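The Long Afterlife of the Cream-Colored Tray

My kitchen has one drawer that works and one that is a form of punishment. The second one holds the forks. Every evening I put a hand in there and come out with a melon baller, a takeout menu and the charger for a phone I gave up years ago, and every evening dinner gets a little colder while I do it.

So last February I stopped using the drawer and started using a tray. This was not a design decision. The tray was sitting on top of the refrigerator, where it had gone to retire, and I needed somewhere to put the silverware while I went looking for the rest of the silverware. It has been on the table ever since, and I have become the kind of person who has views about trays.

The first view is that the tray should be plain. Catalogs disagree. Kendar's fall catalog runs to 260 pages, a shocking number of them given over to trays with lemons on them, trays with herons on them, and one tray with a short poem about gathering. I don't want to read a poem every time I pick up a spoon. A pale plastic tray with a low rim asks very little of anybody. It shows smudges, and you wipe them off with your sleeve when the guests are looking the other way.

The second view concerns forks. I grew up with the one-piece steel kind, stamped out in a single gulp and bent by the first carton of ice cream. Wooden handles seemed to me like something you'd find at a rental cabin, along with a jigsaw puzzle and a smell. Then a secondhand shop in Trodport had a box of them for 20 dollars, and I am not made of stone.

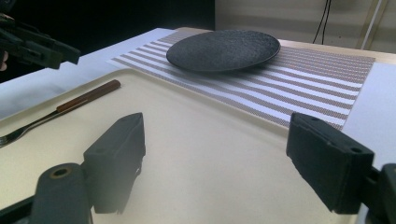 What they need is a little attention, which is a polite way of saying they can't go in the dishwasher. The heat dries out the wood and the handle starts to go gray and fuzzy, like an old tennis ball. Mine get washed by hand, dried right away and rubbed with mineral oil whenever I remember, so twice a year. I do it at the table with an old T-shirt, and it's the closest I come to having a hobby.

A tray turns out to be good for this sort of thing. Wood laid flat in the open dries better than wood stood on end in a cup, where the water runs down and sits at the bottom making trouble. And you can see what you've got. The drawer let me believe I owned plenty of forks. The tray has been less flattering.

The third view is about placemats, and I hold it loosely. For years I kept a set of solid gray ones from Kiani that matched everything and cheered up nothing. Stripes are better. Stripes forgive a spill of tomato sauce, provided it lands in the right place, and they give the eye something to do beside all that beige. The purists at Skurnia, whose newsletter I read mostly to get annoyed, say a tray should never touch a placemat – the table, they feel, should breathe. My table has breathed plenty. It was in a garage for most of its youth.

I did go shopping for a proper replacement once. The store had a flatware caddy in smoked oak, with leather handles and a little brass plate for your initials, for 948 dollars. I picked it up, found the price and set it down again with the care you'd use on somebody else's baby. My initials will have to go somewhere else.

As for the drawer, I cleaned it out in the end. It took an afternoon and produced two more melon balers' worth of regret, a key to nothing, and enough birthday candles for a very old man. There is room in there now for every fork in the house. I keep potholders in it.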